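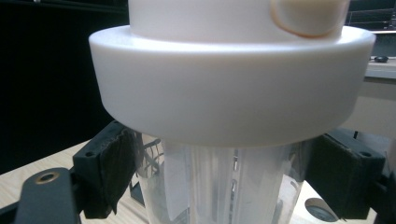
A clear cylinder held between the two finger pads of a hand-held gripper.

Skirketti is a method for teaching robot arms to grasp transparent containers from demonstrations made with a hand-held gripper. It was developed as part of the Pleria project, a study of robot handling in small laboratories, and takes its name from the software package in which it was first released. The method deals with one narrow problem, which is choosing the height and the moment at which to close two fingers on an upright object whose walls are hard to detect.

Background

Depth sensors often give poor readings on clear plastic and glass. Light passes through the near wall, bends, and comes back from the far wall or from whatever stands behind the object. A grasp planner that relies on a depth map may therefore place the object too far away or miss it entirely. Earlier work at Pleria tried to fill in the missing depth values before planning. The results were acceptable for single-walled beakers but poor for containers with a second tube inside, where the inner surface was often taken for the outer one.

Method

Skirketti does not use depth. A person holds a gripper with a camera mounted on it, moves it to the container, closes the fingers, lifts, and sets the container down again. The video and the finger opening are recorded together. A network is then trained to predict the next short stretch of motion from the most recent camera views.

Each recording is divided into three phases, called approach, closure and release. The approach phase ends when the container stands between the open fingers. The closure phase is given extra weight in training because it is short and would otherwise make up only a small part of the data. Release is learned separately, from recordings played in their original order. 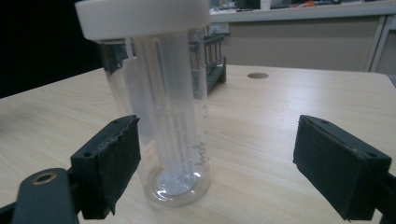

Placement between the fingers does not need to be exact. During closure one pad usually touches before the other, and the container either slides slightly on the table or the hand shifts to meet it. Operators were told to let this happen and not to correct for it beforehand. Models trained on these recordings learned to slow down at first contact, a behavior missing from models trained only on carefully centered grasps.

Pad surface also matters. Soft pads grip smooth plastic with less force than bare ones, but they wear, and a worn pad changes how far the fingers must close. The developers kept the same pads through all recording sessions so that the data would include this change.

Results

The main data set contains 153 demonstrations, recorded in January. In the reported test, the trained model made 98 attempts on containers it had not been trained on. It was compared with Gradotico, a depth-based planner, using the same arm and the same starting positions. Skirketti had fewer missed grasps, and the difference was largest for double-walled containers. Training on only 40 demonstrations gave usable approach motions but unreliable closure.

Limitations

The method assumes that the container is upright and has free space on both sides. It does not estimate weight, and full containers were left out of the test. Wide lids can hide the contact area from the camera, in which case the model depends on the views recorded just before the lid blocked them. A later version by the Kälin group adds a signal from the finger motor for such cases.

See also

Imitation learning
Transparent object detection
Parallel-jaw gripper

This page was last edited on 2026-10-17.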